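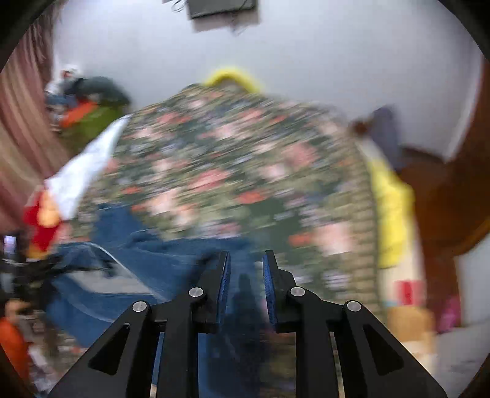

# Unit 4: Sorting and Folding Garments in the Bedroom

Course 3707, Household Practice - Surnley Centre for Domestic Studies
Handout prepared by Amparo Villalobos; revised by Rosalía Marín, 2023-06-27

## 4.1 Scope of the unit

This unit deals with clothing that has been put down on a bed and must be sorted, folded and put away. It follows Unit 3 (washing and drying) and assumes that students can already read a care label. Ironing is treated separately in Unit 6.

Students should bring this handout to the practical session. The session lasts 30 minutes, with a further 15 minutes for written notes.

## 4.2 The bed as a working surface

In most homes the bed is the largest flat surface available, and clothing is usually folded there. It differs from a table in several respects. The surface gives under the hand, so a fold pressed too firmly sinks and shifts. A person standing at one side can reach comfortably only to the middle. The far end, where the bed meets the wall, should be kept for finished piles, which need not be touched again until they are carried away.

The bedspread remains on the bed during the work and should be smoothed before anything is laid out. Folding on a rumpled cover produces uneven edges, and small items are lost in the creases.

**Patterned covers.** A dense floral print, such as leaves and blossoms on a dark green ground, makes small or multicoloured items harder to find. A plain blue garment shows up well against it. Socks and handkerchiefs do not, and are best kept together in one place from the start.

**Borders.** Where a bedspread has a border along its side, the border may be used as a guide. A garment laid parallel to it will be close to square with the bed, and the student can check the line of a sleeve or hem against it.

## 4.3 Dealing with a crumpled garment

A crumpled garment should be opened out before any attempt is made to fold it. The order of work is as follows.

1. Find an edge. A hem, a collar or a waistband will serve. If none is visible, follow a seam with the fingers until it reaches one.
2. Take the edge in both hands and lift the garment clear of the bedspread.
3. Shake once, downwards. Repeated shaking stretches knitted cloth.
4. Lay the garment face down, with the top towards the far end of the bed.
5. Draw out the sleeves or legs and smooth from the centre to the sides.
6. Check any cord or drawstring. Even up the two ends and lay them flat inside the first fold.

Pale seams on a darker cloth are a help at step 1, as they can be followed by eye. Students should take care not to confuse a seam with a loose cord - pulling on a cord gathers the cloth and undoes the smoothing.

## 4.4 Folding to a set width

The course uses the Flinen method, in which all upper garments are brought to one width before being folded in length. The width is 238 millimetres and fits the drawers in the practice room. A card cut to this measure is issued to each pair of students.

- Place the card at the centre of the back, just below the collar.
- Fold one side over the card, then turn the sleeve back on itself.
- Repeat with the other side.
- Withdraw the card from the top.
- Fold the lower half up to the collar, and then in half again if the drawer is shallow.

Thick garments, including those with a lining, are folded once only in length. They are placed at the bottom of the pile.

## 4.5 Sorting before storage

Finished garments are divided by where they are to be kept. Drawer items go at the far end of the bed and wardrobe items at the near end, over a hanger if one is free. Anything needing repair is left unfolded and carried to the mending basket.

Students using the Zaugg storage boxes should stand garments on their folded edge. Those using the Cellen shelves should lay them flat, with the fold facing outwards.

## 4.6 Written work

Each student is to submit a short account of the practical session, covering:

- the garments handled and the order in which they were taken;
- any garment that had to be folded a second time, with the cause;
- the condition of the bedspread when the work was finished.

Accounts should be handed to Rosalía Marín before Unit 5 begins. Measuring cards are to be returned at the same time.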